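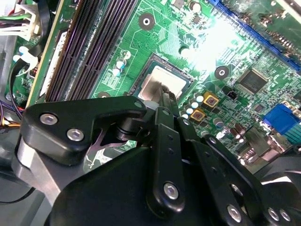 Oana Bogdan told me she had got through five years of school science believing that cold crept in under the kitchen door. It felt like that, she said, so why would she doubt it?

I love that mistake, and I made it too. This chapter is where we put it right. Cold isn't a thing that travels. Heat travels, always from the hotter place to the cooler one, and a draught chills your ankles when cooler air carries their heat away.

Chapter 4
Heat on the Move
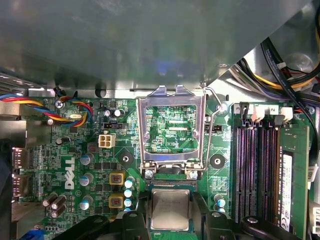
Emlyn Rees
Author and science teacher, Dolel

Heat has three ways of getting about, and you have met all of them before breakfast. It passes along a spoon left in the porridge (conduction). It rides upwards with the warm water in the pan (convection). It crosses the kitchen from the glowing grill to your face without needing anything to carry it at all – that one is radiation, and it is how the Sun warms us across all that empty space!

Try this before you read on. Find a metal tray and a wooden chopping board that have been in the same room overnight. Put one hand flat on each. The tray feels much colder, yet if the room is at 20 °C then both of them are at 20 °C as well. Your hand is warmer than either, and the metal
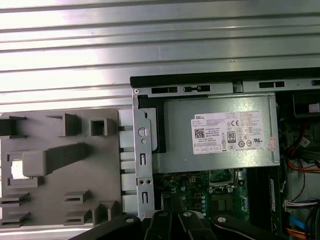

takes the heat out of your skin far faster than the wood does. So your hand is a poor thermometer, but it's a very good judge of how quickly it is losing heat. Keep that in mind when we come to the Osden cottage in section 4.3, where a 600 watt heater has to keep up with a single thin window.

Word to learn: insulator. A material that heat passes through slowly, such as wool, cork or still air.
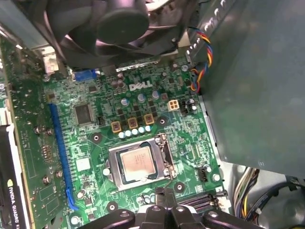 Does a blanket make you warm?
Your body does the warming. The blanket traps air and slows the heat on its way out, so it will keep a block of ice frozen for longer too.

Section 4.1 begins with conduction. You will need a candle, a metal rod and some drawing pins.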